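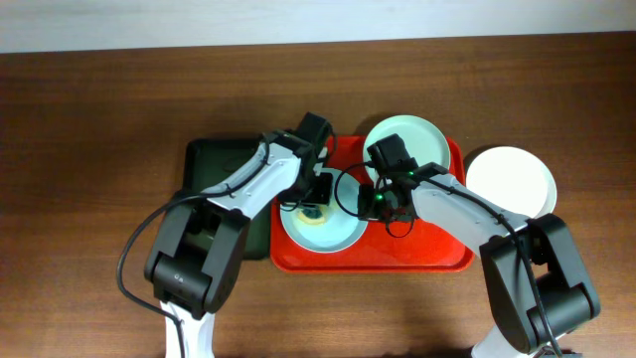 How long does it take to get used to a smaller kitchen? In my case it took most of a winter, and I still reach for a drawer that I left behind in Notholm.

We moved to Evthorpe in January, into an apartment of 423 square feet. Our old kitchen alone was nearly half that! I'd packed like a person with a pantry (three soup pots, what was I thinking) and the first week I cooked with boxes stacked up to my elbows.

What helped most was cooking differently. I used to chop as I went along, with every burner on and the radio going. Now I do all my chopping first, wash the knife, put the board away and only then light the stove. It adds maybe 15 minutes to dinner and I've stopped minding. I like it, even — I get to sit down while the onions go soft.

The other thing was shopping. There's a little grocery called Pascu at the end of our street, open until late, and I go in most evenings for whatever we're eating that night. The big monthly haul is over. I spent 80 dollars there last week and threw out one sad lemon, and that's a record for this household.

My neighbor Boris Vrabec raised 2 kids in the same floor plan, one story up. He told me to hang the pans on the wall and quit buying jars. I hung the pans. The jars we're still discussing — I bought another one this morning, for lentils, and it's sitting on top of the fridge until I find it a home.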